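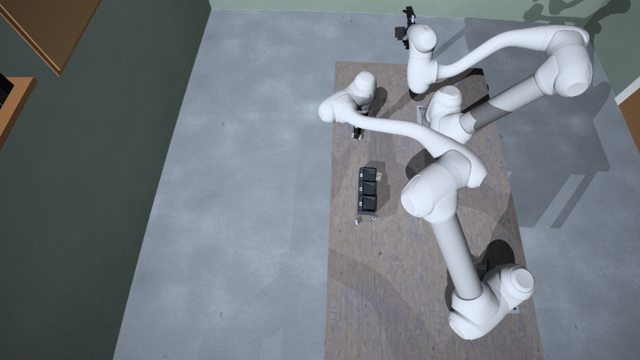
Entretenir un plateau en bois brut : ce qui marche, ce qui fait perdre un samedi

Les conseils sur le bois se recopient d'un site à l'autre depuis des années, et une bonne moitié ne résiste pas à un essai sur une chute de planche. J'ai repris les plus courants. Je ne vends rien et je n'ai pas d'huile préférée.

Le marc de café pour masquer les rayures
Sur du chêne foncé, passe encore. Sur un bois clair ou grisé, vous obtenez une tache brune autour d'une rayure toujours aussi visible. Un crayon de cire de la bonne teinte coûte quelques euros et s'enlève si on s'est trompé.

Le mélange huile d'olive et citron
Il revient partout. L'huile d'olive ne sèche pas : elle reste en surface, colle la poussière et finit par sentir. Le citron parfume la cuisine, c'est à peu près son seul mérite ici. Prenez une huile siccative (lin, tung) ou une huile-cire du commerce, en couche très mince, et essuyez l'excédent au bout d'un quart d'heure. Les chiffons imbibés d'huile de lin peuvent s'enflammer tout seuls : étalez-les à plat dehors, jamais en boule dans la poubelle.

Le vinaigre blanc, remède à tout
Le vinaigre pur ternit certaines finitions et attaque les autres à la longue. Une éponge bien essorée avec un peu de savon noir suffit pour l'entretien. Si vous tenez au vinaigre, diluez-le et essayez d'abord sous le plateau.

Les auréoles de verre
On lit qu'il faut de la mayonnaise, du dentifrice ou de la cendre. La mayonnaise m'a laissé une auréole grasse en plus de la première. Sur un bois huilé, un léger ponçage dans le sens du fil, puis une touche d'huile, règle la plupart des cas. Sur un vernis, je ne promets rien.

Poncer, mais jusqu'où ?
Pilar Ledesma, chez qui j'ai appris à tenir une ponceuse, s'arrêtait au grain 150 avant d'huiler et se moquait de ceux qui montaient à 2000. Elle avait raison : un bois trop fermé boit mal l'huile. Le 2000, je le garde pour les vernis à lustrer.

Les kits « rénovation »
J'ai essayé celui de Prumska : 4 flacons, 6 lingettes, 9 étapes. Les étapes se ressemblent beaucoup et je n'ai pas vu de différence avec l'huile seule. Le baume Cuvstead sent bon et lustre un peu - pendant une semaine. La notice parle de « nourrir le bois en profondeur », ce que je demande à voir, le bois d'une table étant mort depuis longtemps.

Fréquence
Une couche quand l'eau ne perle plus, point. Les calendriers d'entretien mensuels arrangent surtout ceux qui vendent les bidons. Chez moi c'est en mai, fenêtres ouvertes, et une retouche à l'automne si le bois paraît sec.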